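**Workplace Automation Board › Sorting and Handling › Ilora gripper cells and staff reassignment**

Posted October 10, 2021

**druvau_ops_lead**

This thread is opened to collect observations from sites that moved ball handling to the Ilora gripper cells. The Druvau site began in May with 2 cells and a staff of 12 on the handling floor. No positions were removed. Duties did change, however, and the job descriptions have not been revised to match.

Before the change, a handler picked, checked and placed each ball by hand. Handlers now prepare the simulated layouts in Plorna, review the gripper views and approve a run before it is released to the floor. A typical review starts with a tennis ball resting on a white countertop and the gripper fingertips coming in from the sides. 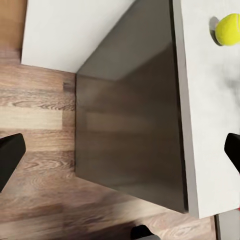 The reviewer must decide whether the approach may continue or should be returned for correction. Our staff regard this as a more demanding task than the manual work, and several have asked that the pay grade reflect it. I would appreciate hearing how other sites have responded.

---

**galindo_floor_rep**

The Galindo site raised the same matter. Our position is that review is skilled work and should be graded as such. A handler who spends a full shift at a screen also needs more frequent breaks than the present schedule allows.

I must disagree with the statement that no positions were removed. At our site two vacancies were left open after the cells arrived. The people who remained did not lose their jobs, but the department is smaller, and the training budget was set for the smaller number.

---

**cell_reviewer_300**

I have been a reviewer since the cells were introduced and do not share the view that the work is harder. It is different. My wrists no longer hurt at the end of a shift, and I would not choose to go back.

My concern is the quota. We are expected to clear 300 views per shift. Some take a moment. Others call for real attention, such as a ball lying close to the line where a white surface meets wood. A flat quota treats them all alike — and that encourages people to approve what they should question.

---

**druvau_ops_lead**

Thank you both. The point concerning vacancies is accepted, and I should have limited my statement to Druvau.

On the quota, our site reviewed 3810 views in the last period without a fixed number per shift. Management has asked for one. I have proposed the following terms and invite comment on them.

1. Reviewers may mark a view as difficult, and marked views do not count toward any quota.
2. A returned view carries no penalty for the reviewer, even if a second reviewer would have approved it. The case below is one I would expect to see marked, given how near the ball is to the edge of the wood.

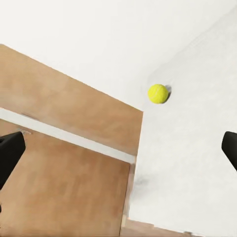 3. Any change in the quota is announced to staff before it takes effect.
4. Screen breaks are scheduled separately from meal breaks.

---

**galindo_floor_rep**

Items 1, 3 and 4 are acceptable. Item 2 should state who keeps the record of returned views. If supervisors can see returns by name, the absence of a penalty will mean little in practice.

---

**cell_reviewer_300**

I support item 2 as written. Names are needed so that a reviewer can be asked what was seen. I would agree to limit access to the shift lead.

---

**druvau_ops_lead**

Access limited to the shift lead has been added to the draft. The pay grade question remains open and will be submitted separately.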